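Print
E-mail

Desk Layout and Small-Item Storage in a Shared Study Room
Student project report, Mondville

1. Purpose

The project looked at how a curved wooden desk in a shared study room is used when food, drinks and paperwork are kept on the same surface. The aim was to write a layout that leaves a clear writing area and keeps liquids away from printed sheets. Only the desktop was studied. The drawer and the open space under the desk were left out, as was the wall behind it.

2. Surface and items

The desktop is light wood with a visible grain. The front edge follows a wide curve, so the usable depth changes along its length. A rectangular grid could not be laid over it without waste at the curve. We drew the outline on paper and divided it into 7 zones, numbered from the left.

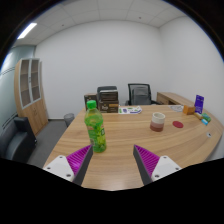 Zone sizes were set by reach from the chair. Items used several times an hour were assigned to the near zones, and items used less than once a day to the far right end. The far end is narrow and suits small objects with a footprint under 65 mm. The central zones take one drink container each. A coaster is counted as part of the zone for the mug, even when the mug stands beside it.

The tall bottle was treated as a separate case. It has a small base compared with its height, and it takes up little area but a large amount of clearance when a hand passes over it. A strip of 253 mm was reserved on the side nearest the user for lifting it and setting it down.
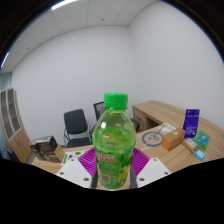
Why was the bottle not simply stored on the floor?
Floor storage was ruled out in the first draft of the layout. The chair casters use that space, and bending down for a drink interrupts writing.

3. Procedure

The layout was tried in 2 sessions in August. Each session began with the desk in its usual state. Drinks were placed first, then boxes, then paper. The position of each item was marked on the outline drawing and compared with the assigned zone at the end.
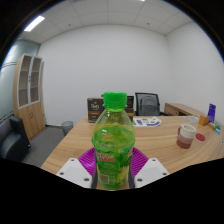 Boxes were the least difficult group. They have flat sides, can be pushed together, and are stable when empty. Paper gave more trouble. A flat sheet covers most of a zone and tends to be used as a resting place for other items. The Cosside tray we had planned to use for loose sheets was too wide for the curve and was removed from the layout. A narrower Higuchi tray fit but reduced the writing area.

4. Results
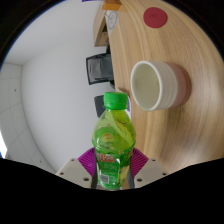 Report author
Student, Trokico Workspace Project

The drink zones held in both sessions. The bottle returned to its assigned strip without a reminder, and the mug stayed within its zone. Small items at the far end drifted toward the center in the second session. Paper was found outside its zone both times.

The zone boundaries near the curve should be redrawn with a wider paper zone, taking the space from the boxes. A trial with two people at the desk was planned but was not carried out before the room closed for the term.

Print
E-mail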